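Cledier Opens Its Robot Workshop to the Public in Plimness

PLIMNESS, November 2021 – Cledier, which develops two-armed robot workstations for light sorting and packing work, opened its Grabowska Street workshop to visitors for the first time this month. The open day brought in local employers, teachers, students and families, and the company says it will hold another in December.

Visitors were taken through the building in small groups. Each tour started in the assembly area, where arms are put together and tested, and ended at the demonstration cells. Staff ran the cells through the day and answered questions between runs. Groups were asked to stay behind the floor line while the arms were moving.

The main demonstration was a desk-tidying task. The arms work with highlighters and other small stationery and a blue plastic tray divided into compartments. Cledier picked the task because it is easy to follow from a few steps away, and because pens and markers give a gripper plenty of trouble. They are narrow, they roll, and they seldom lie in the same direction twice.

"People expect a robot to be fast," said Miłosz Kołodziej, who heads the demonstration program at Cledier. "Ours is careful first. We want visitors to see how it works at that pace and ask us about it."

Kołodziej said the company has logged 3,926 practice runs of the stationery task, of which 2,503 were recorded in the past year. Runs that go wrong are kept along with the ones that go right, and engineers review both when they adjust how the arms move.

Teachers from Nakusgate Technical School brought a group of students and stayed for an extra session on gripper design. The students compared fingertip shapes at a bench and sketched ideas for handling thin objects. Cledier will take five students from the school for short work placements next year – four in the workshop and one in the software team.

The company also set aside time for employers. Most of the questions were about cost, floor space and how long it takes to train staff. Cledier told them that the workstations are still in development and that no sale date has been set. Businesses with a sorting or packing task they would like tested can send a short written outline to the workshop office.

The stationery cell in operation at Grabowska Street:

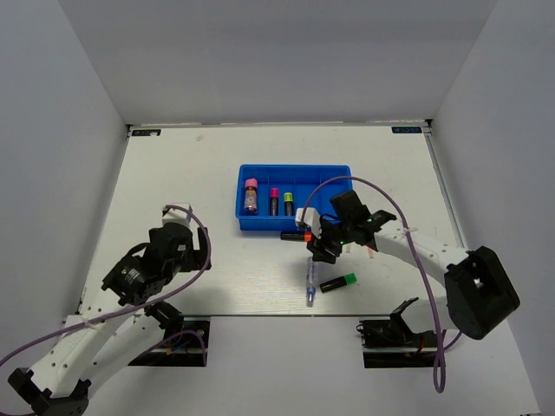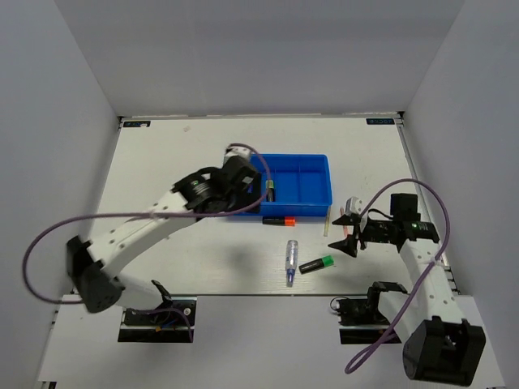 Urszula Nowakowski said she had come expecting a talk and was glad to find the machines running. She would have liked more time for questions at the end of the tour, she added, and a longer explanation of what happens when the two arms need to reach for the same spot.

Places for the December open day are free but must be booked ahead through the Cledier front desk in Plimness. Children are welcome with an adult. The workshop is on the ground floor and has step-free access from the street.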